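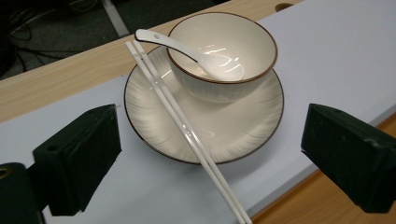
Chidubem Omoregie wrote in to ask how long I hang on to the papers that come from the companies I own a few shares in, and whether I'd ever found a way of keeping them that didn't end in a heap beside the toaster. I'm so glad somebody asked, and I'm going to take my time over it, so put the kettle on!

I do all of our money paperwork at the kitchen table (always have) and for years the annual reports went in the same drawer as the takeout menus and the birthday candles. When I finally emptied it there were 164 pieces of paper in there, most of them about Skorkside, who used to mail out everything twice.

These days I keep one accordion file with a pocket for each company. Ours are Wollgate, Bedel and Ondrejka, plus what's left of Skorkside. Into the pocket go the purchase confirmation, every dividend slip, and the year-end statement from the broker. The purchase confirmation stays for as long as we own the shares and then a good few years after we sell. You'll want it at tax time to show what you paid, and hunting for it in April is miserable, believe me.

Quarterly reports I read over breakfast and then recycle. The company posts them online anyway. For the annual report I tear out the page with the income statement and the page with the chairman's letter, staple them together, and let the rest go. The Bedel one runs so thick that two years of it wouldn't close in the drawer.

Write the date on the top right corner of everything the minute you open it. Pencil is fine. Thermal paper receipts fade, so copy those or take a quick picture before they go in.

Dividends get a line in a plain notebook: company, date paid, amount, number of shares. My last entry for Wollgate reads 641 shares, and I can run my finger up the column and see when the payment went up and when it was skipped. I know there are programs for this. I like the notebook, and it has lived through two computers.

Proxy cards for the annual meeting go on the refrigerator under a magnet until they're filled in, otherwise I forget them altogether. Ondrejka's usually shows up in September, a bit later than you'd expect, so I leave the magnet waiting.

Once a year I shred whatever has an account number on it and has had its day. Our little shredder takes 3 sheets at a time and gets hot, so I do a pocket, unplug it, have some coffee, and do the next one. Pull the staples first. The shreds make very good packing for the Christmas ornaments, if you still have yours to put away.

One more for anybody with old paper certificates from before 2000 or so: don't laminate them, and don't fold them to fit a smaller envelope. Flat, in a plain folder, somewhere away from the stove and the sink. Mine are in the hall closet under the good tablecloths

Posted January 9, 2021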